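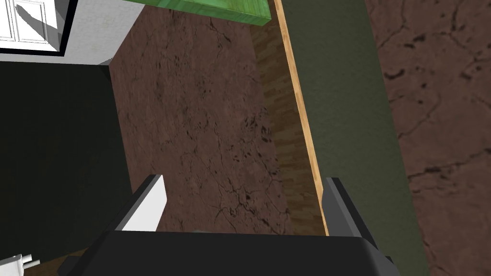 Can you gather useful training examples for a household robot without owning a robot?
You can if you have a decent simulator and a way to steer the arms by hand, and Tutance gives you both in one download.

I've been using Tutance since December, mostly in the evenings, and I like it enough that I've been boring my coworkers with it. So I'm writing it all down here and giving them a break.

Our project, Groto, needs demonstrations of a two-armed robot getting around furnished homes: driving through doorways, lining up with a cabinet, reaching for a handle. Each demonstration is saved as a run with the camera views, the joint positions and the commands, all on one clock. The learning system then tries to copy what the person did. Before this we used a pile of scripts that Lutz Vogler and I had glued together over the years, and half of every session went to finding out why a recording had stopped.

With Tutance I had 70 clean runs by the end of my first weekend. I was thrilled! The start screen asks for a house, a starting spot and a task sentence, and then you're driving. Press the pedal to record, press it again to keep the run, hold it down to throw the run away. That last one sounds like nothing, but throwing away a bad run has to be easy or people keep them.

The houses are the best part for me. Walls, floors and furniture get a fresh set of surfaces whenever you reload, and some of the combinations are gloriously ugly. Good! I want the system to find a door by its shape and where it sits, and a designer's idea of good taste would work against that. You can also lock the surfaces if you're chasing a bug and need the same room again.

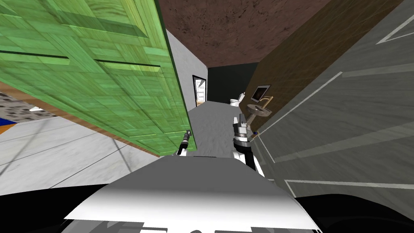
Tight spaces are where you earn your examples, and they're also where the controls show their quality. The base creeps nicely at low speed, and the arms hold their pose while you drive, so you can tuck them in before a narrow stretch. Anneliese Oltmanns, who had never steered anything like it, was recording keepers after 3 practice runs. My own took longer (I kept turning the base when I meant to turn the wrist).

Some gripes. The wrist views are great for the last bit of a reach, but there's no shortcut for swapping them with the head view, so you go through a menu four clicks deep. Contact with doors is a little springy. Birgit Ehlers checks our runs before they go into training, and she has learned to flag any run where a door bounces off the gripper. And the export tool names files by time of day only, so please rename your folders as you go.

I tried Dotine as well, which has prettier lighting and a much slower reload. For still pictures I'd pick it. For long sessions of driving and reaching I went back to Tutance the same night, and the hallway set is next on my list.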